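Thermal Paste

Thermal paste (my uncle's shop always called it "goop") is the gray or white stuff that goes between a computer's processor and its cooler. I've been writing this page on and off for years, so bear with me if it wanders a bit!
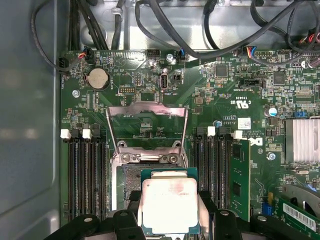

Two pieces of metal that look flat never really are. Press them together and you get tiny pockets of air, and air is lousy at carrying heat. The paste fills those pockets. It carries heat far worse than bare metal does, so you want a thin layer -- a blob the size of a pea is what I learned, and I still do it that way.

What it's made of

Most pastes are a silicone or oil base with a fine powder mixed in, often zinc oxide or aluminum oxide. Some use silver, and those cost more. Liquid metal is a different animal: it contains gallium, which eats into aluminum, so please keep it away from aluminum coolers.

Drying out

Old paste can turn stiff and crumbly. Concetta Benedetti, who ran the repair counter at Ferri when I worked there, wanted it changed any time a cooler came off, and she was right. Wipe the old stuff away with rubbing alcohol and a lint-free cloth (coffee filters work great!).

Spreading

People will argue about this forever. Dot, line, cross, spread it with an old card... Sandro Bassi and I once tried four ways on the same machine over a long August weekend and the temperatures came out so close that we gave up and went to lunch. I still have a half-used tube from that weekend in my desk drawer.

See also: heat sink, thermal pad, case fan

Last edited July 6, 2020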